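Can a two-arm setup do table clearing yet, or is it still demos?

Board: Home and Light Industrial Automation
Started May 2024

hlumban
We run a small kitting shop and I have been asked to say whether a two-arm cell could take over the "small parts in and out of lined baskets" station. It is the same job as tidying a table at home, near enough. Vendors tell me it is solved. I have my doubts. Has anyone got numbers that were not produced by a sales department?

trudthorpe_cell
Define solved. Rigid tote, known part, fixed light: yes, for years. Soft-lined basket with an item lying against the wall: no, at least at any rate you would pay for. The planner treats the liner as part of the basket wall. It sags inward and the clearance you computed is gone.

R_Racz
I have been running this in simulation for Prundov. Round table, wicker basket with a fabric liner, two arms with parallel grippers, one small item in the basket. 500 episodes per policy. Removing an item from the middle of the floor is fine. Removing one from a front corner is where the failures collect, since one finger has to go down between the item and the fabric.

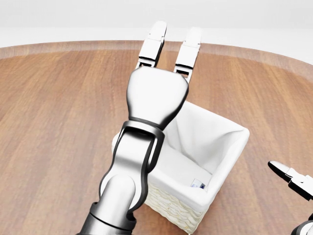 The approach angle matters more than grip force. Straight down, the outer finger lands on the item or on the lining. Tilted in from the far side, the finger clears but the wrist comes close to the opposite rim. We ended up using the second arm to hold the basket still, and that helped more than any change to the grasp network. Success from the corner went from 8 in 20 to 13 in 20. I would not put that on a shop floor.

bayu_w
Is the liner simulated as cloth or is it a fixed mesh?

R_Racz
Fixed mesh for the runs I quoted. Cloth is on the list for July. It slows the simulator enough that I can't do 500 episodes overnight.

bayu_w
Then your 13 in 20 is an upper bound. Real lining bunches up under the fingertip and comes along with the part. I would expect single digits.

R_Racz
I don't agree that it is strictly an upper bound. A fixed mesh also gives no compliance, so every light contact with the wall counts as a collision and we abort. Real fabric would forgive some of those. It could go either way and I would prefer to measure it.

trudthorpe_cell
Agree with bayu_w on direction, agree with Racz on measuring.

F.Majimbun
Shop-floor view, for what it's worth. We did 1826 picks on a Tjoa bench unit last year, real baskets. We took the liners out in the first week and the argument ended. If you control the container, change the container.

hlumban
Customer owns the baskets. Liners stay, they protect the finish on the parts.

F.Majimbun
Then suction from the top, assuming the parts have a flat face. Fingers are the wrong tool in a corner.

farah_p
Suction on small boxes is OK until the box has shrink wrap with a seam across the top. Ours leaked on every one of those. We went back to fingers with narrower tips and accepted the slower cycle.

For the household half of the question: my view is no. A person clears a table and decides what belongs in the basket while doing it. The machines I have tested need that list in advance. The picking is the smaller part of the work.

bayu_w
Disagree there. Sorting is good enough now if you let it ask when unsure. Contact with soft things is what holds it up.

hlumban
What cycle time, farah_p? Our operator does 400 pieces an hour.

farah_p
Nowhere near that. You would need several cells to match one operator, and someone to clear faults on all of them.

hlumban
That settles the budget side. I will write it up as "not this year" and ask Jurolell whether they will quote on the rigid-tote station only. Racz, please post the cloth results when you have them.

R_Racz
Will do. Same table and basket, so the two sets can be compared directly.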